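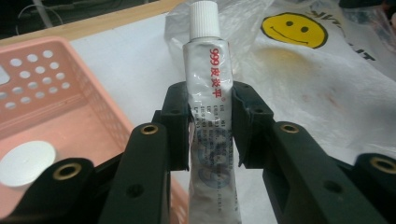 Right, a few of you asked what I do all day now I've left the ward, so settle in, this is going to be a long one. I do medicines visits. I sit at people's kitchen tables in Trollby and go through every tablet, cream, drop and puffer they own. Best job I've ever had!

Most of my list are people just home from hospital. They went in on one set of tablets and came out on another, and the old set is still sitting in the cupboard waiting for them. You can see how that goes.

First thing I ask is "can you show me everything you take?" and I've learned to shut up after that. If I say "your tablets" I get tablets. If I say "everything" I get the fish oil, the sleeping stuff from the holiday, the cream that belongs to the neighbour, and the eye drops opened last November.

(Please bin eye drops when the leaflet says to. For a lot of them that's four weeks after opening. Write the date on the bottle the day you open it, I beg you.)

Gudrun Løken trained me up for this and she has a rule that you never touch the medicines until you've been offered tea. Sounds daft. But people relax, and then they tell you they stopped the water tablet a fortnight ago because they couldn't get round the shops without needing the loo. You don't get that from a tick sheet.

And by the way that is a perfectly sensible reason to be fed up with a water tablet! Often it can be taken at a different time on a day when you're out. Ask your pharmacist or GP first though, don't just drop it.
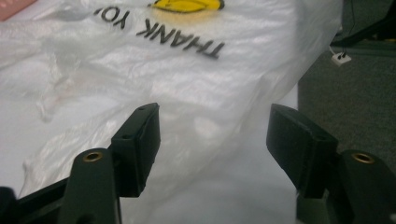
Storage is where I get nosy. Everyone thinks I'm going to tell them off for the state of the cupboard and I'm really not, I just want to know where things live. Bathroom cabinets are popular and a bit steamy for tablets. Windowsills get hot. And then there's the carrier bag, king of them all. Give me a white one like this with THANK YO in big black capitals and the bottom of a yellow smiley grinning over it, and I'd bet my lunch there's one on the back of a door in half the houses I go to, with three lots of the same painkiller in it.

Same painkiller under different names is the thing I find most. A shop's own cold remedy plus the paracetamol on prescription, and suddenly someone's well over the daily limit without having a clue. Look for the small print name, the one under the brand name. If two boxes share it, stop and ask.

Aspirin is another one. Lots of people have the 300 mg kind in a drawer for headaches and a low daily dose from the doctor, and the boxes look like cousins. I keep a marker pen in my coat for exactly this.

Had a lovely afternoon with a retired bus driver who'd drawn up his own timetable for his tablets. 11 of them across the day, departures and arrivals, the lot. I took nothing away and changed nothing. I did ask if he'd do one for me.

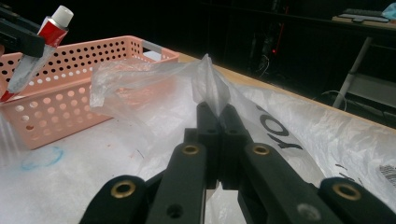
Thin see-through plastic, held between two black fingertips.

Pill organisers, since someone always asks. I like them for some people and can't stand them for others. If your hands are stiff, half the lids are murder to open. The Pradent one has bigger flaps and a few of my patients get on well with it, but some tablets have to stay in their own packaging, so check with the pharmacy before you pop the whole lot out.

Sundqvist, the chemist by the bus station, will sit down and do this with you if you ring ahead. They're quietest before 11 in the morning. Take your repeat slip, it saves them a phone call.

Someone in the replies wanted to know how long a visit is. I'm booked for 40 minutes. I have never once done it in 40 minutes. My diary is a work of fiction and the office over in Prikville knows it.

Blood thinners get their own little chat, always. What you take, when, what to do if you miss one, who to ring. If you're on one, carry the card. In your purse, please, where someone else can find it, and not in the drawer with the takeaway menus!
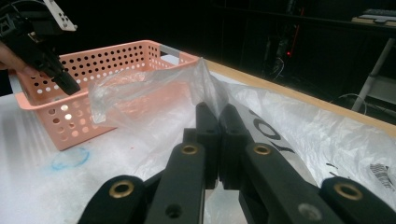
Going into hospital, planned or not, take your medicines with you. Real ones in their boxes, plus inhalers and creams and whatever you buy yourself. A list is good as well, but the boxes tell the ward what strength you've got at home. I'm fond of a clear bag for it, and it can be as crumpled as this one for all I care, so long as the staff can see there are medicines inside without tipping out your nightie and slippers to find them. Put your name on it in big letters.

And when you come home, take the stopped ones back to the pharmacy. Don't flush them, don't keep them "just in case". I know they cost somebody money. They still can't be given to anyone else once they've left the shop.

Last bit, for the families. If you're worried Mum's getting muddled, ask her to talk you through her morning tablets while you put the kettle on. Don't quiz her. Just listen, and if it sounds off, ring the surgery and ask for a medicines review. Those exact words, it gets you to the right person quicker.

OK my toast has gone cold. I'll answer replies tonight after 4 more visits and a bath.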